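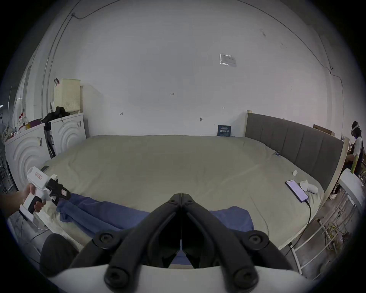
The Bed Is Where Everything Goes

My bedroom has a perfectly good chair in it, but you would have to take my word for that, and I'd have to move three sweaters to prove it. So for most of February the bed has been doing the work. It's the table, the desk, the sorting counter and the lost and found. At night, if things have gone well, it is also a bed.

I decided to do something about the clothes on it after a phone call with Cherry Mae Dalisay, who has known me since we shared a kitchen in Faltmont and who still brings up the kitchen. She asked what I was doing. I said I was looking for the remote. She asked where. I said in the bed. There was a pause of the sort you get from a dentist.

The blanket is the first problem. It's navy, it's bigger than it needs to be, and it has never once been folded in a way that survived the night. I used to fold it in the mornings. Now I shove it toward the near edge and call that the edge where the blanket lives. The sheet is the second problem, mostly for reasons of color. I bought it as "sage." In some lights it's sage. In others it's the gray of an office carpet, and at four in the afternoon it's olive and I feel like I've enlisted. I paid 69 dollars for the set and I'm going to like it.

What it does have going for it is that everything shows up on it. Tissues, chargers, the tiny blue thing I've been meaning to identify. You can't lose much on a plain sheet. You can only stop looking.

The cabinets are another story. I got the pair of them from Dušan Baláž when he moved to Brarkov, and he told me the doors with the arcs on them were "calming." They are. I've stared at them for long stretches while not putting clothes inside. The tops of the cabinets, meanwhile, filled up within a week: bottles on the front one, a basket on the back one, and next to the basket the black clothes, which I keep in a pile because they all look the same and I can't face finding out which one is the good one.

So, the plan. One garment at a time, flat on the bed, folded into a rectangle, moved off the bed. I've read that you should start with the easy things to build confidence, and I figured a T-shirt was easy. A T-shirt is a body and two sleeves. It has fewer moving parts than a sandwich.

My rectangles tend to come out as rectangles on three sides. The top edge goes nice and straight, and I get cocky, and then a sleeve rises up at one corner like it has a question. I push the sleeve down and the bottom hem slides out. I fix the hem and there's a new crease somewhere in the middle, going diagonally, which I didn't put there.

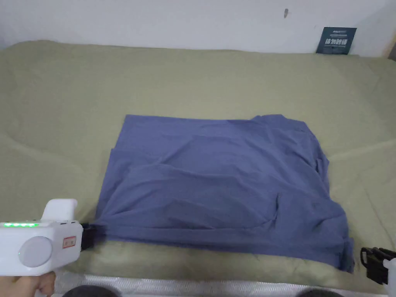

Do you have to iron a T-shirt before you fold it? I don't, and I'm not about to start. Smooth it with your palms from the collar down, give the hem a tug, and fold it while it's still flat. Whatever wrinkles are left will be on you by lunchtime anyway.

The soft mattress doesn't help. A table pushes back when you press on it. A bed just agrees with you, and then the sheet bunches up underneath and your careful fold has a hill in it. Žofie Říha folds everything against her own chest, standing up, while talking, and it comes out like something from a store shelf. I asked her to show me slowly. She said that was slowly.

I did try the method where you fold in thirds lengthwise and then roll. The rolls looked great. They looked great until I picked one up, at which point I was holding a shirt. I also tried the one where you pinch two spots and flip, and I'm leaving that to people with better wrists.

What finally got me somewhere was being less ambitious. In half, sleeves in, in half again, done. It isn't beautiful, and the corner still droops a bit, but it goes in a cabinet and the door closes over it.

I should say something about the wall, too, given how much of it I see while I'm doing this. It's plain white and it's been plain white since I moved in. I have a framed print I bought on a trip to Ustness, and I've been deciding where to hang it

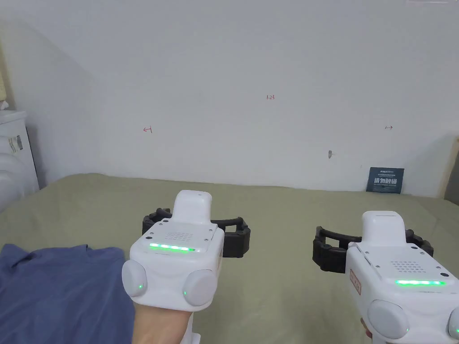

for long enough that the print now has its own spot on the floor, behind the door, facing the wrong way. Every time I straighten up from a shirt I look at the bare wall and think, a little left of center. Then I look down again, and there's another shirt.

Chin-lung Yuen offered to come over with a level and a hammer. I told him I'd let him know once I'd finished the folding, and he said to call him in his retirement.

Anyway, the blue shirts are the next batch, then socks. The black pile can wait until the weather turns. I still haven't worked out what the tiny blue thing is. I put it in the basket.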